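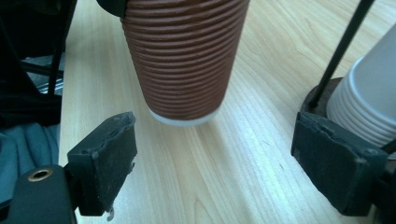
7.4 Worn or torn finger pads (fault 859)

Applies to: Lukance hand-held gripper, all units with bonded pads
Section revised 7/13/24, G. Ye

Fault 859 is raised when the fingers reach the commanded grip width and the object then moves between the pads. The tool compares finger position at the end of the close with finger position during the lift. If the fingers travel inwards by more than the permitted amount, the lift is logged as a slip and the status light turns amber.

On the Lukance the usual cause is the pads. The padding on each finger is a consumable part. It starts to break up along the upper edge, where it meets the rim or side wall of the object first, and the damage then works down the contact face. A pad that is cracked or peeling along the top can still hold a flat-sided box. It will hold a tapered cup badly, and a ribbed sleeve pulls at any loose material each time the fingers open.

CAUTION: Do not raise the grip force to clear fault 859. A paper cup will collapse before a damaged pad grips properly, and the extra force tears the padding faster.

CAUTION: Do not use the tool with hot liquids while fault 859 is active or has been cleared without a pad inspection. Use empty cups for every test in this section.

7.4.1 Signs of pad wear

Look for any of the following:

- Frayed, chipped or missing material along the upper edge of a pad.
- Padding lifting from the finger at a corner.
- Small flecks of pale material stuck to the pad tip or left on the work surface.
- Cups that turn or tilt during the lift.
- Cups that stay on one pad for a moment after the fingers open.

The last sign is often reported as a slow release and is sometimes treated as a drive fault. Check the pads before going to section 7.6. Adhesive that has crept out from under a lifted edge gives the same result as a sticking finger. 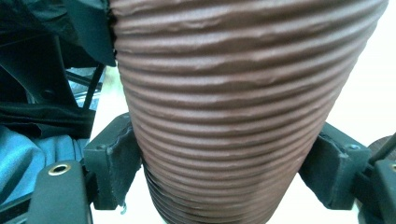
Figure 7-3. Fingers closed on a ribbed brown item. Padding edges ragged on the contact side.

7.4.2 Inspecting the pads

You will need a clean lint-free cloth, a torch and the pad gauge from the Lukance tool roll.

1. Move the tool clear of the work area and support it on its rear face.

2. Open the fingers fully.

3. Switch off the tool and disconnect the cable at the handle. Wait until the status light is out.

WARNING: The fingers can close without notice if the trigger is touched while the tool is powered. Keep your hands out of the gap until the cable is disconnected.

4. Wipe both contact faces with the dry cloth. Do not use solvent at this stage – it softens the bond and makes a sound pad look lifted.

5. Shine the torch along each face from the side. Torn edges and blisters show up as shadows.

6. Press each corner of the pad with a fingertip. A sound corner does not move. If a corner lifts, the pad has failed.

7. Place the pad gauge over the upper edge. If the gauge rocks, or if any part of the finger can be seen through the padding, the pad has failed.

8. Repeat for the second finger. Record both results on the service sheet, left and right separately.

Note: Replace pads in pairs, even if only one has failed. A new pad is thicker than a worn one, and a mixed pair will hold the cup off centre.

7.4.3 Replacing the pads

Use only pads cut for the Lukance finger and the Shetty bonding strip supplied with them. Foam tape sold for draught-proofing has been found on returned tools. It compresses under load and brings fault 859 back within a few cycles.

1. Carry out steps 1 to 3 of section 7.4.2.

2. Lift one corner of the old pad with the plastic scraper and peel it away slowly. Keep the scraper flat against the finger.

CAUTION: Do not use a metal blade. Scratches in the contact face stop the bonding strip from sealing at the edges.

3. Remove the remaining adhesive with the cleaning wipe from the pad kit. Leave the finger to dry.

4. Check that the finger screws are tight. If a screw turns, set it to the value in the torque table before going on.

5. Peel the backing from the bonding strip and lay it on the finger, starting at the tip. Work towards the top so that air is pushed out ahead of the strip.

6. Fit the pad with its bevelled edge at the top. Press from the centre outwards.

7. Fit the second pad in the same way.

8. Place the clamp block between the fingers and close them on it by hand. Leave the tool clamped for 110 minutes. The bond reaches handling strength in that time, and full strength overnight.

9. Remove the clamp block. Check that no adhesive shows at the pad edges.

7.4.4 Resetting the tool

The grip reference must be set again after every pad change. If this is left out, the tool will go on using the finger position stored for the old pads and will report slips that have not happened.

1. Connect the cable and switch on.

2. Hold the mode button until the status light flashes white.

3. With nothing between the fingers, pull the trigger once. The fingers close, pause and open again.

4. Release the mode button. The light turns green when the new reference has been stored.

5. Clear fault 859 from the service menu. The slip counter goes back to zero.

If the light turns red at step 4, the pads are not meeting squarely. Check that both are fitted the same way up, then repeat from step 2.

7.4.5 Test lifts

1. Stand an empty cup on a level table. Use the type of cup that was being handled when the fault occurred. Smooth cups and ribbed cups load the pads differently, and a pass with one does not cover the other.

2. Close the fingers on the lower half of the cup, with the pads level with each other.

3. Raise the cup 100 mm and hold it still. It must not turn or drop.

4. Lower the cup until the base touches the table. Open the fingers and draw the tool back. The cup must stay upright.

5. Repeat until you have five clean lifts in a row.

If the cup slips, stop and inspect the pads again. If it slips with pads that pass inspection, go to section 7.6 – the fault is in the finger drive or the position sensor.

7.4.6 Service interval

Inspect the pads every 250 closing cycles when handling ribbed or corrugated cups, and at the start of each shift in all other work. The earlier interval printed on the inside of the case lid applies to smooth cups only and should be crossed out.

Tools that log fault 859 more than twice between inspections should be sent to the Clikemlow service desk at Barano with both old pads in a sealed bag. Mark the bag left and right. Questions about this section go to Guangming Ye at the same desk, quoting the tool serial number and the slip counter reading taken before the reset.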